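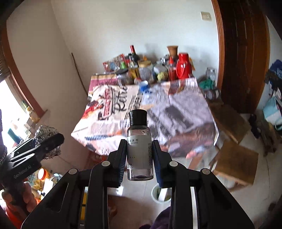 Clear bottle with a glossy black cap, held between the two padded fingers.

Okay, so you've got a grasp detector that works great on mugs and then falls apart on anything see-through. Mine did that all through March! I fixed most of it in Dulletti, my little labeling tool, and you can do the same with any tool that lets you edit masks.

First, open the depth view next to the color view. If the object has holes in it, turn off auto-mask and draw the outline by hand on every 30th image (Kristaps Paju swears by every 10th, but I don't have his patience). Then set the mask tracker to fill in between, and keep the confidence cutoff at 97.

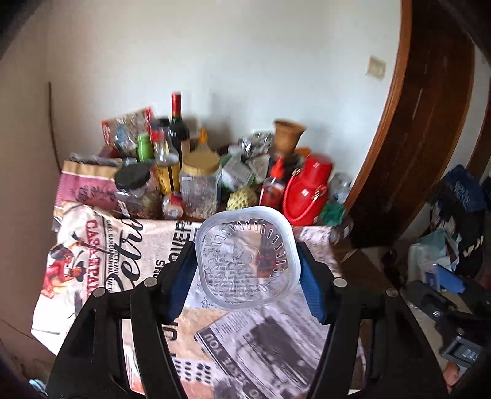

Background bleed is the next headache. The tracker wants to follow whatever has the strongest edges, and with a see-through lid like this one the printing on the cloth comes right through the plastic, so it'll happily grab the lettering instead. Pin 4 points on the frosted rim, plus 2 on the finger pads, and rerun. Check the vents too – mine kept getting cut out as background.

Save, export, and retrain from your last checkpoint.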